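Cluranex rewrote its pose tracker in May, and the planner now waits for it. Stavros Begović, who maintains the control stack at Skonell, sets the limit at 3 dropped updates before a grasp is rejected.

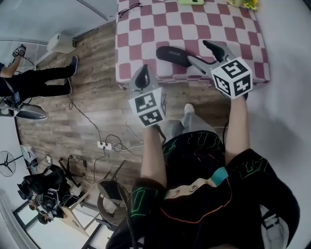
Pose estimation runs ahead of segmentation in the new pipeline. Each gripper is solved from the patterned cube near its handle, so the one holding the slipper by its tip and the one beside it get separate tracks. The solver runs at 100 Hz. Replaying 139 logged grasps through it left 123 usable trajectories.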